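Category: Laundry and Linen > Folding and Storage

Squaring up cloths before they go in the drawer

A folded cloth takes up more room than it should when its layers are out of line. Each step in the edge adds a ridge, and a pile of twelve cloths with ridges on the same side will lean and slide. The method below is for square cotton or microfibre cloths of up to 400 mm a side, on a flat surface at waist height.

1. Lay the cloth out flat with the hem facing down. Smooth from the centre to the corners with the flat of the hand. Do not pull the corners, as this stretches the weave on the bias and the cloth will no longer be square.

2. Take hold at two opposite sides, a little in from the edge. Gripping the hem itself tends to curl it.

3. Bring the far edge to the near edge. Match the corners first, then the edge between them. Hem thickness varies, so a mismatch of 2 or 3 mm is acceptable.

4. Press along the fold with the side of the hand, working from the middle outwards.

5. Turn the cloth a quarter turn and repeat. 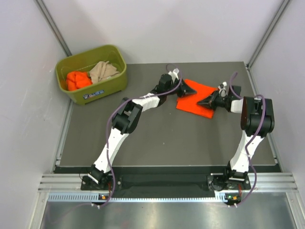
Red-orange cloth on a dark grey top. The layers on the left edge do not quite line up, leaving a small step.

A step of this kind is corrected before the next fold. Hold the lower layer still with one hand and slide the upper layer across with the other until the edges meet. If the upper layer drags, lift it clear and lay it down again. Pushing it will form a wrinkle near the fold, and the wrinkle will set once the pile is weighted.

Surface. A smooth matt top is best. Polished tops let the whole cloth travel, while a padded ironing board hides small errors in the edge. A plain top in a colour that contrasts with the cloth makes the edge easier to see.

Damp cloths. Do not fold until fully dry. Cotton that feels dry on the face may still be damp in the hem, so check the corners between finger and thumb.

Shrinkage. New cotton cloths often shrink more one way than the other. Wash twice before deciding on a fold size for the drawer. Cloths that have gone oblong should be folded across the long side first.

Storage. Place the folded edge to the front and alternate the hem side left and right through the pile. Keep to one size per pile.

Text: Siwan Skyrme
Page last updated: March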